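Notebook, Irkis bench, November
Clamp and window task, second session. On the bench: me, Bindu. Béla on the logging machine until lunch.

Picked up from yesterdays list. Goal is still the same: enough good demos of the window going with the C-clamp that Gyula can start a training run tonight and stop asking me. Target was 20 keepers for this surface. Got 19. One short, will explain below.

Started 8:40. Homed both arms, checked the side views against the saved reference, fine. Only the one arm moves in this task, the other one stays parked the whole session. It still gets logged (all joints, flat lines) because the loader chokes if that stream is missing. Vilmos says he'll fix the loader. Has been saying so.

First block was just me teleoperating, Bindu calling start / stop and writing the tags. Slow going at first, hands cold, jerky on the way down. Threw out 3 for that before I settled.
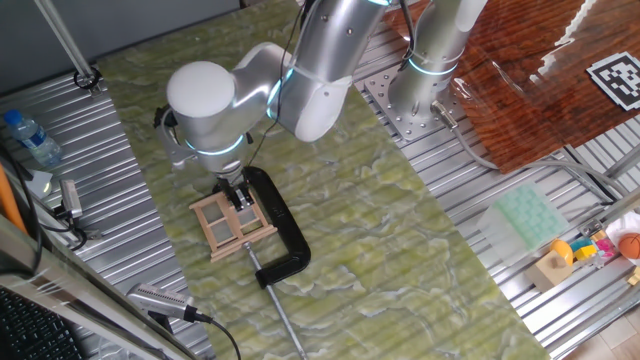
Tagging question that ate most of the morning: when does "grasp" end and "place" begin. Béla wants it on gripper width only. I want height in there too. With the window lying roughly flat like this and the fingers pressed down at the top of it, width alone tells you very little, could be a pick or a release or just me hovering and nudging. Agreed for now: width plus wrist height, and anything ambiguous gets tag U and a human looks at it later. Human = Bindu probably. Sorry.

Also need to write down the clamp orientation per episode. Didnt do it for the first Trillano batch and regret it, the policy there learned one approach angle and nothing else. Column added to the sheet: jaw opening direction as seen from the side view, four options, no diagonals. If it's diagonal pick the nearer one.

Changed over to shorter episodes at 10:15. Long ones were mostly me thinking. New rule, if operator hasn't moved for 3 seconds, stop and restart.

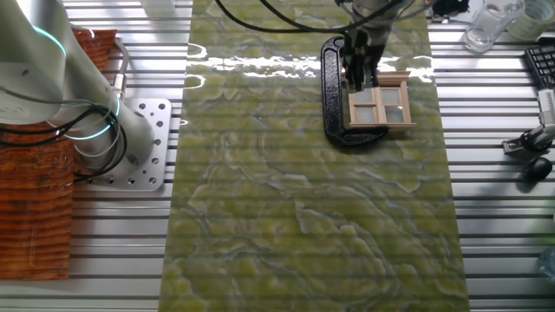 That helped the pace a lot. Median length came down by about a third, and Béla's uploads finally kept up with us. Tried swapping operators every five episodes, Bindu drives, I tag. Her approaches come in lower than mine and she corrects less. Keep both styles in the set, do NOT filter to one operator like we did for Cerkard. Operator initials go in the metadata, field is there already, nobody filled it in.

Glare on the marble. Ottó asked if we should cover the top end with matte film. My vote is no, the eval bench will have the same lights and I'd rather it sees them in training. But a second short set with the lights dimmed would be good to have. Ask him for half an hour next week.

Lunch. Came back, wrist stream was dropping frames, reseated the connector, ok after. Lost two episodes to it, both marked BAD in the sheet, don't delete the files, Vilmos wants them for the loader test.

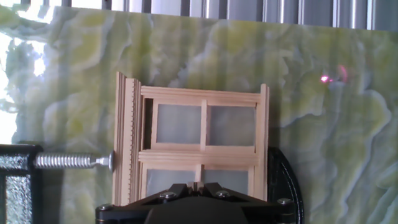 Wrist view is going to carry more weight than we planned for, I think. Gyula's first config downsampled it to almost nothing because "the side cameras have everything". They don't. The screw tip pressing on the notched stile is plain in the wrist image, threads and all, and from the side I would have to guess at it. Same for the panes, pale gray against all that green, should be an easy thing for the encoder to hang on to. Asked Gyula to put it back to full res and drop a side view instead if memory is tight. He'll run both and compare.

Pinkish-red laser dot in the wrist view too, upper right on the marble. Note for whoever does the augmentation: don't crop so hard that it goes in and out between frames of one episode. Crop per episode, not per frame. Check what the Fülöp script does by default, I suspect per frame.

Afternoon count: 13 of the keepers are before the connector business, the rest after. Keep the two groups seperate in the index for now so we can see if the reseat shifted anything. Bindu spot checked the calibration, says within tolerance, didnt write the number down.
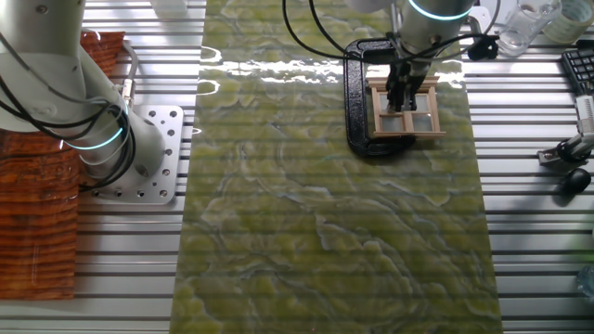

The missing episode: number twenty looked fine live, but the language tag was left over from the block task and the writer locked the file before I caught it. Could patch by hand. Don't want to start patching by hand. Will redo it first thing, same setup, leave the bench as it is please.

To do
- redo the last one
- Béla: export tags, U ones in their own list
- Bindu: go through the U list, initials in metadata for the whole batch incl. yesterday
- Gyula: two runs, wrist full res vs small, same seed
- me: look at the crop setting in the Fülöp script, write to Ottó re dimmed lights
- Vilmos: loader!!

Stopped 5:50. Arms parked, logging off, disk at 80 percent so somebody needs to move the old Trillano stuff before we do any more.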